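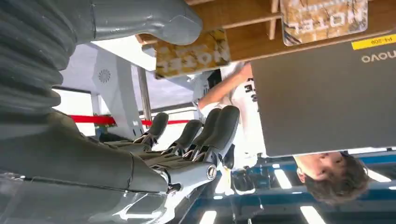
Slide 1 - Two printed items marked "HOTEL" and a laptop at the practice desk.

**Speaker notes: Handling the key card at check-in**
Front desk module, Cundow training center

Good morning, and welcome to the second session of the front desk module. This session covers the key card, from the moment it leaves the stock drawer to the moment the guest puts it away. Please hold questions on payment and deposits until the afternoon.

(Pause. Confirm that the back row can hear.)

Begin with the scale of the matter. The Benavides property has 285 rooms, and last May its front desk issued 931 cards. Most were issued without difficulty. The complaints that did reach the desk were of three kinds: the card did not open the door, the guest did not know which floor to go to, or the guest had been handed a card for another room. The last of these is a security matter and must be reported to the duty manager at once, in writing, before the end of the shift.

**Stock and storage**

Cards are held in the locked drawer under the desk. The Lolik property keeps roughly 400 blank cards on hand and reorders when the second sleeve is opened. Cards from different print runs should not be mixed in the same sleeve. Returned cards go in the return tray - never back into the blank stock - and are erased at the close of each shift.

Do not leave cards lying face up on the desk beside the computer. A guest leaning over to sign can easily pick up the wrong one.

**Presenting the card**
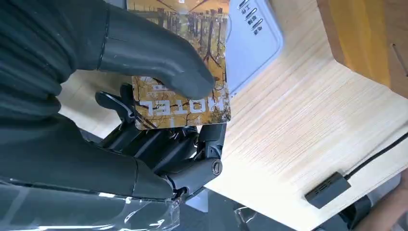 The card should be offered with the printed side toward the guest and the lettering the right way up for the person receiving it. Clerks tend to orient the card for themselves, and the guest then has to turn it around. Hold it near one end. Keep fingers off the name of the hotel where possible.

The room number is written inside the paper folder and is not to be spoken aloud. Point to it. State the direction of the elevator, the hours of breakfast, and the extension for the front desk, which is 9 at all properties in the group.

(Demonstrate once at normal speed, then once slowly. Ask for two participants to repeat.)

If the guest asks for a second card, confirm that the name given matches the registration. A person who is not on the registration does not receive a card, even when accompanied by children or luggage.

**When a card fails**

Apologize briefly and encode a new card. Do not ask the guest whether it was kept next to a phone. If the second card also fails, the fault is to be treated as a lock fault and entered in Drornivico under "Doors." A staff member then walks the guest to the room with the master key.

**Exercise**

Participants work in pairs, one as clerk and one as guest, and change places after the first check-in. Each check-in should be completed in full, including the folder. Observers mark the sheet for card orientation, privacy of the room number, and closing words.

Allow time for the sheets to be collected before the break. The next session begins with late arrivals.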